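Galerie: Arbeitsfläche für Getränkestationen, Bezug und Geschirrsatz

Natorside, Bereich Ausstattung. Zusammengestellt von Traian Toma, Durchsicht Aurel Onu. Stand 2021-10-29.

Die Seite dokumentiert die Arbeitsfläche, auf der bei Natorside kleine Küchenabläufe aufgebaut werden: Becher stellen, Brett legen, Zitronenscheiben vorlegen, abräumen. Behandelt werden der Papierbezug des Tisches, die Becher, das Brett und die Anordnung der Teile zueinander. Bestellnummern stehen in der internen Liste 369 und werden hier nicht wiederholt. Maße in Millimetern, sofern nicht anders angegeben.

Der Bezug besteht aus braunem Kraftpapier von der Rolle. Geschnitten wird nach dem Abrollen auf dem Tisch, Zugabe an jeder Stirnseite 6 cm. Vorgeschnittene Bögen wurden erprobt und verworfen, die Stöße trugen auf und die Becher standen an der Kante schief.

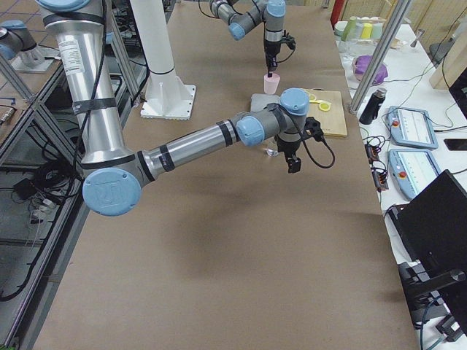 Lesezeit: 5 Minuten

Langer Tisch mit Papierbezug, darauf ein klarer und ein hellrosa Kunststoffbecher, dazu das Schneidbrett aus hellem Holz. Links neben dem Brett die flache graue Unterlage, vom Brett teilweise überdeckt oder an dieses angeschoben; beide Lagen sind zulässig.

Zum klaren Becher: Auf braunem Papier ist der Kontrast gering, von der Längsseite aus wird er leicht übersehen. Virgil Pascu hat deshalb vorgeschlagen, für Abläufe mit zwei Bechern immer einen farbigen und einen klaren zu verwenden. Zwei klare Becher nebeneinander führten beim Abräumen zu Verwechslungen. Der Vorschlag gilt bis auf Weiteres.

Zum farbigen Becher: Kunststoff, stapelbar, im Satz von Alipour geliefert. Der Satz wird geschlossen gelagert und nicht mit Bechern anderer Lieferungen gemischt. Becher mit Riss am Rand werden ausgesondert, auch wenn sie noch stehen.

Zum Brett: helles Holz, rechteckig. Bretter mit Rille wurden von Radu Dobre geprüft und nicht übernommen - Scheiben, die halb in der Rille liegen, kippen beim Aufnehmen. Geölt wird einmal im Quartal, das nächste Mal im November. Das Brett liegt lose auf dem Papier. Klebepunkte sind nicht vorgesehen, sie reißen beim Lösen den Bezug auf.

Wechsel des Bezugs: Das Papier wird getauscht, sobald es Falten wirft oder an einer Stelle durchgeweicht ist. Einzelne Flecken sind kein Grund. Zuerst wird die gesamte Fläche abgeräumt, dann der alte Bezug zur Tischmitte hin eingerollt. Teilwechsel nur in Ausnahmefällen und mit Eintrag im Tischbuch. Der Verbrauch seit Einrichtung der Fläche beträgt laut Tischbuch 1305 laufende Meter, einschließlich Verschnitt. 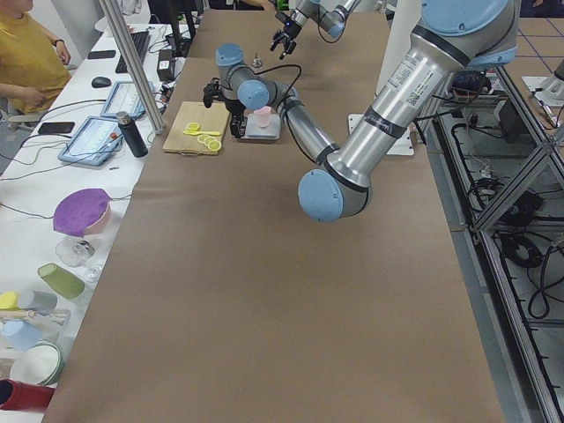
Für die Station »Zitrone« gilt der Legeplan von Chia-jung Tai in der dritten Fassung. Er legt fest, was auf das Brett gehört und was daneben bleibt, die Ausrichtung des Bretts zum Tisch ist frei. Die hellgelben Zitronenscheiben liegen in zwei Gruppen auf dem Holz, dazwischen quer das gelbe, löffelartige Besteckteil; der rosa Becher hat seinen Platz rechts vom Brett auf der quadratischen grauen Platte. Ältere Fassungen sahen eine einzige Reihe Scheiben vor. Sie nahm zu viel Länge ein und ließ für das Besteck keinen Platz.

Bei den Scheiben ist der Abstand der Gruppen wichtiger als die Zahl. Zwischen den Gruppen muss das Besteck liegen können, ohne eine Scheibe zu berühren. Überlappung innerhalb einer Gruppe ist erlaubt. Wer den Aufbau vorbereitet, legt zuerst das Besteck und danach die Scheiben.

Die graue Platte unter dem Becher dient als feste Standmarke. Ältere Aufbauten arbeiteten mit Bleistiftkreuzen auf dem Papier, die bei jedem Bezugswechsel neu eingemessen werden mussten. Die Platte wird abgenommen, wenn das Papier getauscht wird, und danach mit der Schablone von Sterkero wieder ausgerichtet. Toleranz 5 mm in beide Richtungen.

Reinigung: Becher und Besteck kommen nach jeder Reihe in den Spülkorb. Das Brett wird feucht abgewischt und stehend getrocknet, nie flach auf dem Papier. Scheuermittel sind für die Becher nicht zugelassen, der Kunststoff wird davon stumpf.

Offene Punkte: Für die Papierrolle fehlt noch ein Halter an der Stirnseite, Angebot von Zomuvmont liegt vor. Der zweite Satz Becher ist bestellt. Ob das Besteck künftig in einer zweiten Farbe geführt wird, ist nicht entschieden - Gelb auf hellem Holz ist neben den Scheiben schlecht zu unterscheiden. Anmerkungen zum Legeplan bitte an Chia-jung Tai, alles Übrige an Traian Toma.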